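Filed under: Home & Table / Threads
Séverine Jacquet
April 12, 2019

1/ OK so the cabinet is finally getting sorted. My aunt's place in Moffat was sold and I came home with 8 boxes of dishes, which is a lot of dishes for a person who eats most of her dinners out of one bowl. Thread, because I need opinions and also company.

34 replies · 12 shares

2/ Ground rules I set for myself: everything comes out of its newspaper, everything gets washed, and if I don't smile when I unwrap it, it goes in the Flomton box by the door. (Flomton is the thrift store on my corner, they take kitchen stuff until five.)

3/ Box one was all saucers. No cups. Just saucers!! My aunt broke cups the way other people lose socks, and apparently she kept every widow. I put four aside for under plants and the rest are going.

4/ Several of you asked what I'm using to get the grey marks off old plates. Baking soda and a little water, rubbed on with a soft cloth, then a good rinse. Go easy on anything with a gold line around it. I learned that on a gravy boat when I was twelve and I still hear about it at Christmas.

9 replies

5/ The newspapers are slowing me down, by the way. I keep reading them. There was an ad for a sofa at $617, and I sat on the floor with a wet sponge in my hand thinking about whether that was a good price for a sofa.

6/ Big question of the night: do mismatched flowers go together? I have peonies, I have roses, I have one plate with what I think is a turnip. My mother says you pick one flower and stick with it. My mother also irons dish towels.

21 replies · 5 shares

7/ I'm on team mix them. If the background is white and the pinks are sort of cousins, you can stack nearly anything. What I don't love is a floral plate on a floral plate on a floral tablecloth, so I got out the striped one with the fringe, the cream and yellow with orange and green in it. It needs an iron. It's not getting an iron.

8/ So I tried it out on the round table. Peony soup plate on top of a plate with roses, and I'm sorry, Mom, I love it. The steel bowls stay too, the big one for salad and the smaller one with the red outside for olives or whatever. And the white dish with the little sprig on it, which I'd forgotten about completely! 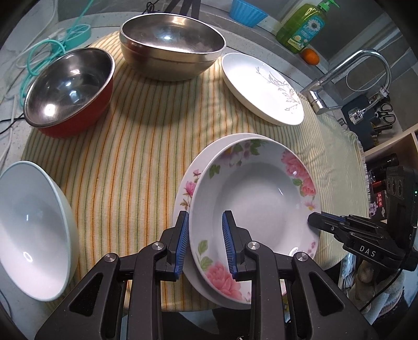 9/ WHERE IT'S ALL GOING
Top shelf: the things I use twice a year. Middle: soup plates and bowls, because I'm a soup person from August on (yes, August, leave me alone). Bottom: anything heavy enough to hurt my foot.

17 replies

10/ Somebody asked about plate racks. I have the Skestis one, the wire kind that sits inside the cabinet. It wobbles with deep plates, so I put a folded napkin under one leg and now it's fine. My neighbor swears by the Zidov stacker but I haven't tried it, and I'm not buying anything else until those boxes are out of my hallway.

11/ Two more boxes to open tomorrow. One of them says "GOOD" on the side in my aunt's handwriting and the other one says "NOT SO GOOD." Starting with the second one.

78 likes · 6 shares
Tags: vintage dishes, small kitchens, table settings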